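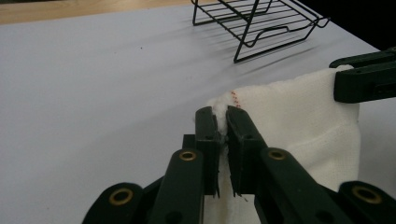 Posted by Embla Strömberg, Saturday, June 1, 2019
Board: Hand-held grippers, care and adjustment

Colleagues are asked to comment on the proposed servicing note for the paired grippers at the Flunska bench. Loose white threads are hanging at the lower ends of the fingers where the towel is pinched. I propose that the fingers and linkage be inspected for fibre after every 400 grasps, and that the brass-coloured grommets in the arms be wiped with a dry cloth at the same time. No oil is to be applied.

Caradog Penry wrote:
The interval appears too long for terry cloth. Our log at Amundsen shows the first stiff linkage at 239 grasps, with lint packed behind the finger block. I would recommend 200 for towels and the present figure for everything else.

Folke Holmgren wrote:
I do not agree that a second interval is needed. Operators will not keep two counts. A short inspection at the start of each shift would serve the same purpose.

Caradog Penry wrote:
A shift may contain 34 grasps or several hundred. The count is the better measure.

Wenceslao Zúñiga wrote:
May I raise the matter of tension? The upper edge of the towel is taut between the two grippers. In March we replaced a pair of fingers which had begun to splay, and the users concerned had been pulling against each other in this manner. The note should require the finger faces to be checked for parallel closing, with the jaws empty.

Leif Tangen wrote:
Supported. I would add that threads should be cut with small scissors and never drawn out by hand, as they tend to wind themselves round the pivots.

Folke Holmgren wrote:
I have no objection to either addition. My view on the interval stands.

Embla Strömberg wrote:
Thank you. The checks on parallel closing and on the cutting of threads will be entered in the note. The interval remains open, and I should be grateful for counts from any other bench handling towels.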